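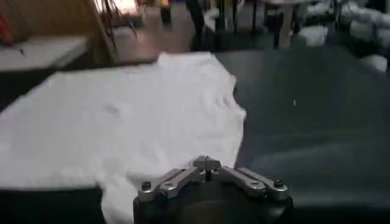 Last updated: 15th April by Tsehay Workneh

Ticket 1796 – White tees coming off the folding table with grey marks
Site: Tadgate
Status: Open, waiting on supplier

Reported by Svitlana Maksymiv. Plain white T-shirts are picking up faint grey smudges, mostly on the back panel. Seven shirts pulled from the Lenura order so far. Coloured garments don't seem to be affected.

Checked first: the wash. Nimal ran a white load and hung it straight from the dryer without folding. No marks on any of it. Washer and dryer ruled out.

Checked second: the dark grey table. Rubbed the top with a damp white cloth and got grey colour on the cloth near the left side, where shirts get spread out before folding. The right side came up clean.

Nimal asked if it could be the new surface cleaner. Possible – we switched to the Novel spray in August and the old one was milder. Wiped the left side with plain water and dried it. Next batch was better, but two shirts still marked.

Workaround for now:
Lay a clean cotton sheet over the table before any whites go down. Change it each shift. Water only on the tabletop, no spray.

Marked shirts: rewash warm with the usual powder. Five came clean. The other two are on the shelf in room 17 – please don't bin them, Nazarenko want to see them before they quote on a new top.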